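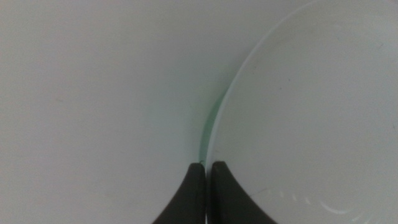
Attachment 1. White plate, pale green along the outside of the rim.

Ticket: White plates turning green at the edge
Product: Plonero shallow plates, white and mint, mixed set of 18
Category: Discoloration / dye transfer
Priority: Low (set by support), High (set by customer), Medium (compromise)
Status: Closed

Opened by customer, Wednesday, 9:10 a.m.
We bought the mixed Plonero set for the lunch room, half white and half mint, because a white table in front of a white wall was felt to need cheering up. The white ones now have a soft green line on the outer rim. It doesn't go all the way around. It's on one side, it's faint, and once you've noticed it you can't eat a sandwich in peace. They've been stacked with the mint ones since they came out of the box, so my theory is that the mint is leaking. I'd like whites that are white.

Gristo Support, 9:52 a.m.
Thank you for the photo and for the theory. The color in the mint plates isn't a coating and we haven't had a report of it moving into a neighbor. Before we call it staining, please do the following:
1. Wash one affected plate by hand in warm water with ordinary dish soap.
2. Dry it with a white cloth and check the cloth for color.
3. Tell us what you wash them with normally.
4. Look at the floor of the plate as well as the rim. Dye transfer from stacking usually shows up where the foot of the upper plate sits.

Customer, 10:40 a.m.
Washed, dried. The cloth is as white as it was, meaning it was never very white. Normal detergent is the Kinoshita powder, the cheap one in the big tub. I went over the floor of one of the paler dishes with my nose nearly in it and there's no green ring from a foot. What I did find is a tiny dark line, left of the middle and a bit low. It's either a scratch or a hair. I'd like it added to the ticket. 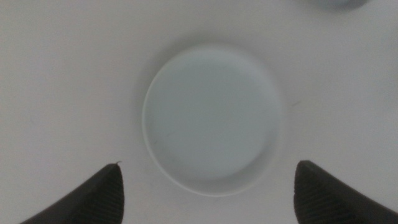 Please also note that I've started seeing these little lines everywhere, table included, so I may no longer be a reliable witness.

Gristo Support, 11:05 a.m.
Added. To tell a scratch from a fiber, run a damp fingertip across it. If it moves, it's a fiber and we can't replace it under warranty.

Customer, 11:20 a.m.
It moved. Withdraw the scratch.

Gristo Support, 11:31 a.m.
Withdrawn. Back to the green. What lighting do you have over the table, and has it changed recently?

Customer, 11:48 a.m.
I asked about plates and I'm being asked about bulbs, but fine. Somebody swapped them in March. The old ones were 3,000 K and the packet for the new ones says 4,000 K. Everything in there looks cooler than it used to, including the soup.

Gristo Support, 12:15 p.m.
A cooler bulb won't paint a plate green, but it does make a white glaze of this kind look bluer, and against that a bit of reflected color is easier to pick out. Next test. Put one white plate toward the back of the table on its own. Put a mint one well forward and off to the right, with a good stretch of bare tabletop between them. Look at the white rim. Then slide the mint plate in until the two nearly touch, and look again.

Customer, 1:30 p.m.
I did this during lunch, in front of people, who had questions. 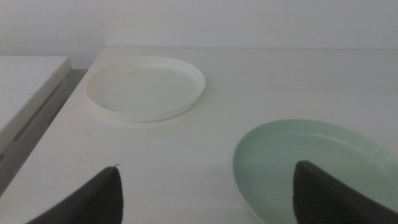 With the two of them well apart I get plain white rim and an ordinary gray shadow underneath. Pushed together, the green line comes back on the side facing the mint one. Pulled apart, it goes. I did it four times and then a colleague did it, and then we had a queue.

Still, I'd point out that the mint plate has a few dark specks on it. I haven't done the fingertip test. I assume I know how that goes.

Gristo Support, 1:52 p.m.
Please do the fingertip test.

Customer, 2:04 p.m.
Crumbs, or pepper. They moved.

Gristo Support, 2:20 p.m.
Then we read it as color bouncing off the mint plate onto the rim next to it. The rim is thin and pale and picks up whatever it's beside. No transfer, no fault in the glaze, no replacement due. If it bothers you, store and serve the two colors separately. Can you confirm you still have all 18 pieces, so I can close the order check on the Dotora side?

Customer, 2:41 p.m.
17. One went home with someone's lasagna and that's an internal matter.

Gristo Support, 2:45 p.m.
Closed as no fault found. Single plates can be reordered through Dotora in white or mint.

Customer, 2:47 p.m.
White, please.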